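Pindetti Shallow Plate and Small Metal Bowl

Kitchen & Table > Serving > Everyday Sets

The Pindetti everyday set is a plate and a bowl sold together for fruit, snacks and small kitchen jobs. The plate is round and shallow with a raised rim. The bowl is plain metal, small enough to hold a single apple. The two pieces are also sold one at a time if you already own one of them.

Radomír Štěpánek drew the set for Pindetti after working on a larger tableware range for Vendley. He wanted a plate that could stay out on the counter all day and a bowl that could be picked up with one hand. The rim went through 5 versions before it was settled. The early ones were too low, and round fruit rolled off whenever the plate was carried.

What's in the box

1 shallow plate
1 small metal bowl
1 care card

Colors

Plate: pale green, cream, slate
Bowl: silver only

Care

Wash both pieces by hand or in the dishwasher. Keep the bowl out of the microwave. The plate can be warmed for up to 2 minutes but should not go in the oven or under a broiler. Don't use steel wool on either piece. If the bowl picks up water spots, wipe it with a cloth and a little white vinegar, then rinse and dry. Lemon juice left in the bowl overnight may leave a dull ring. It does not affect use and usually polishes out.

Using the set

The plate works best for long or flat items: bananas, sliced melon, toast, cut vegetables. The bowl is for one apple or pear, a handful of nuts, or the peelings while you cook. It also fits under most kitchen faucets for a quick rinse.

Some buyers ask if the bowl nests on the plate. It does, and that is how the set is packed, but the bowl will slide if you carry the two that way with something in it. Take them to the table separately.
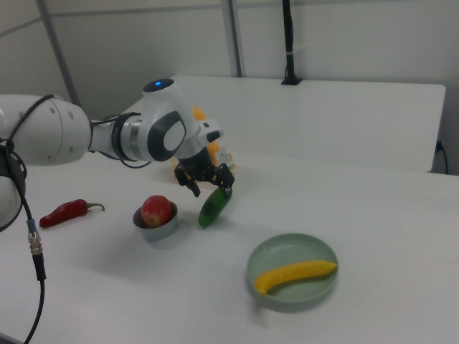 Pale green is the color we sell most of, and it is normally in stock. Cream and slate are made in smaller runs and can sell out between deliveries. The next delivery of both is due in January. Orders that mix colors are held until every piece is here unless you tick "ship as ready" at checkout.

Slight differences in shade between plates are normal. If you are adding to a set you bought earlier, give us the old order number and we will try to match it from the same run.

Shipping and returns

Orders placed before 2 p.m. leave the same day. Unused pieces can be returned within 30 days in the original box. If something arrives chipped or dented, send us a photo within 15 days and we will replace that piece without asking for the rest of the set back.

Trade orders

Cafes, schools and rental kitchens can order the plate and bowl by the case. Write to Malcolm Tapley on the trade desk with the quantity, the colors and a delivery address. Cases are packed by piece, so plates and bowls come in separate boxes.

Related items

Pindetti oval platter
Vendley stacking cups
Kodevo cotton dish towels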